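Notebook, chores bench
11/11/18

Continued with the table wiping task. Last week I wrote that wiping is the easiest chore in our list, and I want to correct this. It is easy only if we do not ask whether the table is clean after.

Settings today: the Wandik scene, wood table top, controller from October without changes. I ran 40 trials in the simulator. In 36 the arm went down over the table and stayed inside the force limit. The other four stopped too high, and the log says "contact" for all of them, so the contact flag is still wrong. I did not repair it today.

My suspicion is the shadows. The height estimate uses the wrist view, and on this table the arm makes a big dark shape over the grain. With the plain gray top we had before, the error was smaller. 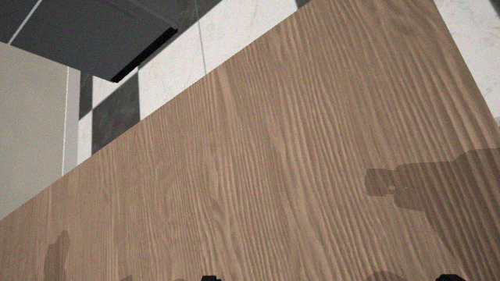

Render: Wandik scene, wrist view / Mendis bench

The fingertips are very near to the wood and we see only a little of them at the bottom. The gripper shadow on the right is much bigger than the fingers, and it has an outline with hard corners. If I were the height estimator, I would also look at the shadow first. The wavy grain does not help — some bands are darker and can be taken for an edge.

To try next:
- same seeds, shadows off
- same seeds, light moved to the other side
- limit the descent speed for the last 6 cm
- ask Laaksonen if their pad model can be used with our fingers

About the bigger question, which came up again at lunch: can it do the kitchen at Skorbridge? My answer is no for now. It can go to a table and touch it. It cannot decide that a stain needs a second pass, and it does not know when the cloth is dirty. A person does the same table in 9 seconds and looks at something else meanwhile.

Shadow runs are started with the old seeds. Contact flag: check the threshold first, then the filter.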